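Chapter 8
What the Open Day Is For

Every automation plant, laboratory and trade college sooner or later opens its doors for an afternoon and invites people in to look. The invitation promises the future. The parking instructions are usually longer than the promise.

This chapter follows one such visit, to the Gonavell works at Durkside, where a class of second-year students spent a February afternoon with notebooks, visitor badges and very little lunch. We will come back to Durkside several times, so it pays to get the order of the day straight.

The students saw two kinds of demonstration. The first was staged. A palletizing cell called Kesuswood stacked cartons behind a fence, 64 to a pallet, with a host talking over it and music nobody had asked for. It had been rehearsed until it could not surprise anyone. The class filmed it, applauded and wrote down almost nothing.

The second kind was simply work. In another part of the building, people with grippers in their hands were getting on with handling ordinary objects, the sort of job that sounds trivial until you try to write down how you do it. There was no host and no music. Most of the notes in the students' books come from this room, and so do nearly all the questions in Section 8.3.

The difference matters to an engineer. A staged demonstration tells you what a machine can do when everything near it has been arranged for its comfort – same carton, same spot, same light. Ordinary work tells you what the arranging costs. A carton is a box and behaves like one. Furniture has arms, curves and straps, and was designed with sitting in mind. 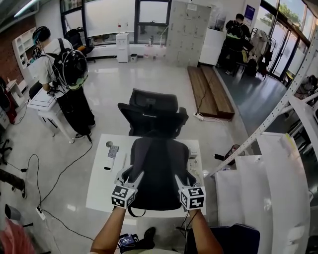 One group stayed with the furniture so long that they missed the closing talk, a loss they bore well. Their notes list where a chair can sensibly be held, where it can't, and where two students disagreed. You will be asked to make a list of your own before the end of the chapter, using whatever chair you are now sitting on.

Before you read on, some terms. A cell is a machine together with its fencing, sensors and feeders. A cycle is one complete pass through its task. A fixture holds the part still, and an end effector is whatever meets the part at the business end. The Sproģis checklist, nine short questions to ask at any demonstration, is printed in full in Section 8.1. The first question is who set up the table.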